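A visit to Hjaltested: trying the Cilgate hand-held gripper kit

I drove out to Hjaltested in November to see the Cilgate kit, on behalf of the small group at work that has to decide whether we rent it, buy it, or leave it alone.

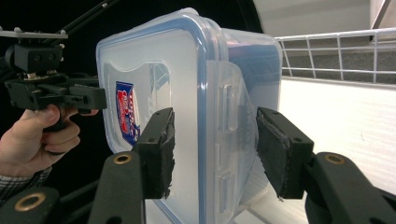
The building is a former dairy office with a parking lot on the north side. Go in by the side door, as the front one is kept locked. Guðlaug Thygesen runs the demonstration room and met me at nine. Þórey Arnardóttir handles the data side and joined us after coffee. There were two other visitors that morning, both from a company that packs meal kits, and we shared the benches.

Cilgate sells the kit as a way to record people doing manual work so that the recordings can be used to train robot arms. A person holds a gripper in each hand and does the task. A camera on each gripper records what the fingers are doing. The recordings go to a program called Trirno, which sorts them, and from there to whatever the customer uses for training. There is no robot arm in the basic package. If you want one, Hjaltested will quote for it separately, and I did not ask for that quote.

The kitchen bench

The first bench was set up for kitchen work. The task was handling plastic food storage containers, the clear kind with a blue seal around the lid and latches that fold down over the side. Guðlaug picked these because they give people trouble. The plastic is smooth, the latches stick out, and it is easy to press on a latch when you meant to press on the wall.

The fingers on the grippers are faced with black foam pads. The pads on the bench sets were worn, with frayed edges, and I asked about replacements. They come in a bag with the kit and are changed by hand. Guðlaug changes hers when the grip starts to slip and does not keep to a schedule. I would have liked a stated service life, and there isn't one in the manual.

I tried the container task for most of an hour. Squeezing is easy to learn. What took me longer was keeping the fingers at a sensible angle. With one pad on the face of the lid and the other on the side, the container wants to turn, and you have to close slowly. My first several tries ended with the container back on the bench. By the end of the hour I could lift one, turn it, and put it down where I wanted, but I was still slow compared with Guðlaug.

Working with two grippers is harder than with one. They take up more room than hands do, and when both are close to the same object they bump. Guðlaug's advice was to bring in one, settle it, and then bring in the second from the side. She also told me to stop watching my hands and watch the container. That helped.

Weight and comfort

I had expected the weight to be a problem and it was, a little. My wrists were tired after forty minutes. One of the meal kit people, who does packing work every day, had less trouble than I did. The handle is one size. Someone with small hands should try it before an order goes in.

Long sleeves are fine but cuffs should be buttoned. There is a lot of exposed metal around the jaw and I would not want a loose string near it. The user sheet mentions this in one line at the bottom of the second page. I suggested moving it up.

The data side

Þórey showed us Trirno on a desktop computer in the next room. Each recording is called a take. You can play it back, trim the ends, give it a task name and mark it as kept or dropped. The screen is plain and I found my way around without help.

She had a set of kitchen takes loaded from before our visit, 405 in all. Of those, 56 had been dropped. The most common cause was the view being blocked, usually by the second gripper or by the operator's own sleeve. Next came takes where the operator let go too early and grabbed the object again. Þórey keeps some of those on purpose, under a separate task name, and there is an argument for it, though our people would need to decide that for themselves.

Upload is the slow part. At Hjaltested they have a good line and leave it running over lunch. Our building does not have a good line. You can copy takes to a drive and mail it, and Cilgate will load them at their end for no charge up to 1000 takes per project. After that it is billed.

Exporting works in two formats. I brought home a sample of each for our engineers, and I will leave the comments on those to them.

The Ornow stand

Ornow is the optional bench stand. It holds the grippers between sessions and charges them. I thought it was overpriced when I saw the list, and I still think so, but the alternative is laying the grippers on the table, and that is how the fittings get knocked. If we rent for a short period I would skip it. For a purchase I would include one.

Things I asked and what I was told

Minimum rental is one month. Two grippers, the spare pads and one Trirno seat are included. Extra seats are priced each.

Training for operators is half a day at Hjaltested or a full day at the customer's site, with travel on top.

Clear and shiny objects can be recorded like anything else, but Þórey recommends planning for more takes than you would with solid-colored ones. For a first project with clear containers she suggested at least 100 kept takes per task before anyone looks at results.

The kit is not rated for washing down. Wipe only. For our wet area that rules it out, and I said so to Guðlaug. She has heard the same from other food customers and had no date to give me for a sealed version.

Repairs are done at Hjaltested. There is no loan unit during a repair unless you pay for the higher support level.

What I'd do

I would rent for one month and use it in the dry packing area only, with two operators who volunteer for it and who take turns so that wrists get a rest. Someone should be given time each afternoon to go through the takes, as that work piles up fast. I have the price sheet and both user manuals at my desk, and Þórey is sending the pad part number.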